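[fimberg-owners] Re: Stuck screws in the floor boards, and paint question

From: Rónán Rafferty
Date: September 5, 2020
To: fimberg-owners

Malachy Scanlon wrote:

> Welcome to the list. Before you buy any wood, please take up all the
> floor boards and look at the bottom ends of the frames. On my boat
> (sail number 128) the boards were fine and four frames under them were
> soft like cake. The screws are bronze, but the slots fill with paint
> and people think they are rusted in. Do not drill them until you have
> tried everything else.
>
> Also, what paint is on her now? If it is the old Mugo enamel you can
> go over it. If it is anything two-part, you will need to tell us more.
>
> Malachy

Dear Malachy, dear all,

Thank you for the quick answer. I was away from the boat for a week, so I could not try your advice until now. I will answer in the same order as you asked.

The screws. You were right about the paint in the slots. I scratched each one clean with an old hacksaw blade that I had ground to a point, then I put the screwdriver in the slot and gave it two light hits with a hammer, and only after this I turned. First a little bit tighter, then back. Most of them came out in this way. The ones near the centerboard case did not want to move, and for these I used a soldering iron on the head for one minute and tried again while the screw was still hot.

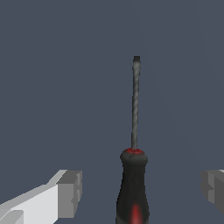 Screwdriver with a long, thin shaft, point up.

I broke three heads. They are all in the same board, the one under the middle seat, and I believe a former owner put brass screws there. The color is more yellow and the metal is like cheese. Does somebody know a good way to take out the rest of a brass screw without making a large hole in the frame? I read about a small tube with teeth that cuts around the screw, and then one glues in a plug. It sounds good but I have never done it, and the frames are narrow at this place.

For the new screws I ordered a box of 144 from the chandler in Hatside. They are silicon bronze and the same length as the old ones. I know it is more than I need.

The frames. I have now all the boards out and lying in order in the garage, with numbers in pencil on the lower side. I pushed with a small awl in every frame end. Port side is hard everywhere. On starboard there are two bad ones, just behind the mast step, where the water stands when she is on the trailer. The soft part is as long as my hand. I would like to cut it away at a long angle and glue a new piece, but I am not sure if this is accepted by the class for racing. I do not race, but the next owner perhaps will want to.

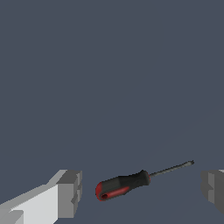

I also found that the drain plug in the stern is higher than the lowest point of the bilge, so some water always stays. Is this so on all the boats, or did somebody move it on mine? The papers say that Waven was rebuilt in 2000, but they do not say what was done, and the yard does not exist anymore. If anyone on the list has an unchanged boat, I would be thankful for the distance from the keel to the center of the hole.

Now the paint. It is the Mugo enamel on the outside, I found an old can in the stern locker with the same dark green under the lid. Inside she is varnished down to the seats and gray below them. I do not want to keep the green. My wish is a slate color with some blue in it for the hull, and white for the rubbing strake and the top edge of the transom. In the last picture you have the two together, a white arm in front of a plain slate blue-gray, and the white stays clear without looking hard. The Mugo color card has one gray with blue, but on paper it looks almost purple to me. Has somebody used it on a whole hull? 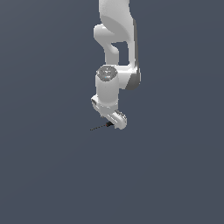
The other thing I must decide is how smooth to make the hull before painting. My neighbor paints cars and he wants me to go to 1000 paper between the coats. For a boat that is pulled over a stone beach this seems to me too much work. I am also a bit afraid that a very smooth hull will show every plank line. With a plain, even blue-gray like the one behind that white arm there would be no pattern to hide anything, so perhaps a satin finish is kinder than gloss. Please tell me what you did and how it looked after one season.

One small question at the end. The rope for the centerboard is worn through, and I cannot see how the old one was fixed inside the case. Must I take the board out to change it, or can it be done from above with a wire?

I hope to have the frames finished before the end of September, while the garage is still warm enough for the glue.

With kind regards,
Rónán
(Fimberg dinghy "Waven")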